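Folie 8, Regeln fürs Greifen im Haushalt

So, jetzt wird's praktisch! Bei Gramen haben wir uns eine Hausregel gegeben, und die lese ich kurz vor: Textilien immer einzeln anheben, bei 300 Millimetern anhalten, 2 Sekunden warten, dann erst schwenken. (Kurz Pause, die Leute schreiben hier gern mit.)

Kestik wollte das Warten streichen, war mir zu heikel, gerade bei weichem Strick, der hängt ja überall runter. Steht jetzt so im Leitfaden, Abschnitt Stoffe.

Bild einblenden, dann Fragen zu Batar

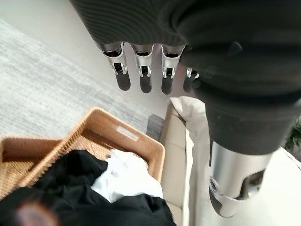 Dunkler Strick im Griff, Korb und Sofa darunter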